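# Soft pads or bare fingers for thin plastic bags?

Posted by **tapewormhole** 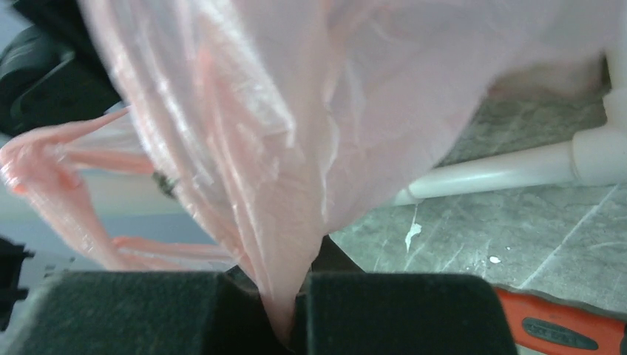
*Padded fingers on the neck of a pink bag, wrist camera view.*

I'm comparing two sets of fingers on the same parallel gripper, and bags are my favorite test so far! Set one is bare printed plastic. Set two is the same shape with a dark, slightly fuzzy padding over it. The padded pair is so much nicer on film. If I close on the gathered neck it pinches down into a tight little funnel and I can move the arm at full speed.

My trouble is everything other than the neck. When I go for the handles I miss a lot, with both sets. I ran 30 tries per set and the handle grabs were bad enough that I stopped writing them down. Is that a finger problem or a camera problem? The camera is a small one at the wrist, and the arm controller is a Ponura.

---

**Kha Dương**

Camera, I'd bet! Look at how much of your view is bag. Once you're holding it, the shine on the folds and the stuff showing through the thin parts give a depth sensor fits. We had the same thing on our Rarnach arm and a second camera off to the side helped more than any finger swap (and we tried 8 kinds of finger, because finger swaps are fun).

Two things to try before you buy anything:

- Move your lamp so it hits the bag from the side. Glare drops a lot.
- Come at the handles with the fingers turned 90 degrees, so they close across the strip. Ours kept closing along it and sliding off.

Keep the padding. Do check it for wear, though. Ours went smooth at the tips after 2,345 closes and the grip got noticeably worse.

---

**mossbucket**

get the Futurgate fingers, they're great

---

**oldrelay**

I agree with Kha on the lighting. I'd also lower your closing force for the handles and raise it for the neck. A folded strip and a bunched neck are different thicknesses, and one setting won't suit both. On the Ponura you can save the force with each pose, under the grip tab.

Please post your handle numbers if you run it again, even the ugly ones. I'm about to pad a set myself and would love something to compare with.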